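Should I put Linux next to ChromeOS on a Pikard convertible?

Asked by khoxha in Laptops and Tablets

I bought a used Pikard convertible in April, the 12 inch one with the fold-back keyboard. It runs ChromeOS fine. A seller on the same site keeps telling people it will "happily dual boot" Linux or even Windows, and he charges 100 for a USB stick and a page of instructions. That sounds like a lot of money for something I could presumably download myself, and he gets vague when you ask what stops working afterward.

What I want is fairly modest. One desktop program I use for bookkeeping only comes for Linux and Windows. I'd also like to keep ChromeOS for everything else, and I don't want to lose the touchscreen. Storage is small and I have 2 GB free on a bad day, less if the kids have been downloading things.

Has anybody here run both on this machine for longer than a weekend? I've read plenty of posts from people who got it to boot once, took a picture and were never heard from again.

Krešimir Hoxha

3 answers

Answer from Hefin Nicholas (marked helpful by 12 people)

I had the same model and kept both systems on it through most of a winter. I would not do it again, and I certainly wouldn't pay for the stick.

Start with the storage. Whatever the seller says, a second system needs its own partition, and ChromeOS doesn't like giving up space. The resize wipes the device. Then you have two systems that are both short of room, and both want updates. With 2 GB free you're not in the running.

Next is developer mode. You have to turn it on, it clears your local files, and every boot after that shows a warning screen that invites whoever is holding the thing to press a key and turn verification back on. You mentioned kids. Mine did it within the first month and my Linux side wouldn't start until I had gone through the whole business again.

On hardware, I got Wi-Fi and the keyboard. Touch worked until the lid was folded back, and then the screen stayed sideways. Sound came out of the headphone jack only. Sleep drained the battery overnight. People in the Stosasari thread claim a newer kernel fixes the sound, and maybe it does. I notice the ones claiming it never say which speaker chip they have.

Before any of that, try the Linux environment that comes inside ChromeOS. Here is what I'd do, in order:

1. Back up the Downloads folder to something that isn't the laptop.

2. Clear out space. Check Android apps first, they hoard a surprising amount.

3. Open Settings, find the Linux development environment and turn it on. If the option isn't there, the machine is either managed by a school or employer or too old, and you should stop and ask the person you bought it from.

4. Install your bookkeeping program in it and open a copy of your real books. A blank test file tells you nothing about speed.

5. Open something with 3D graphics and turn it around a few times. If you only do bookkeeping you can skip this one.
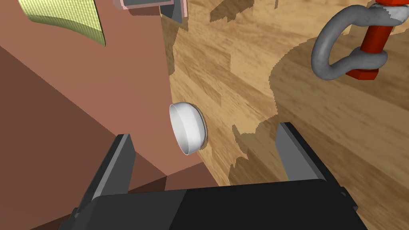
6. Use it for a full month before deciding it isn't enough. Most of what people want from dual booting is one program, and that is covered here.

If step 4 fails, buy a cheap secondhand Windows laptop for the books and leave the Pikard alone.

Answer from lukgate_fan

dual boot is easy, did mine in an evening following the Lukgate guide. just make sure you get the right image. Windows too if you want it, there's drivers somewhere

Comment by khoxha: Which drivers, and does the touchscreen work in Windows?

Comment by lukgate_fan: havent tried touch yet. or sound

Answer from old_krasniqi_user

Mostly agree with Hefin, with one correction. The warning screen can be shortened on some models by replacing the firmware, but that means opening the case or buying a special cable, and if it goes wrong you own a tray. I did it on a Krasniqi, which is a different board, so don't take my word for the Pikard.

About Windows "support": I've been reading that it's just around the corner for as long as I've owned one of these. A line in somebody's code is not a promise. Wait until the manufacturer prints it on a support page with your model number next to it.

The guide the other poster mentions has 288 comments under it. I read the last couple of pages and they were nearly all people asking how to get ChromeOS back. Make a recovery stick first, whichever way you go, and test that the laptop will boot from it.

Comment by khoxha: Turned on the built-in Linux thing after clearing space. The program opens, slowly. Not convinced about printing yet.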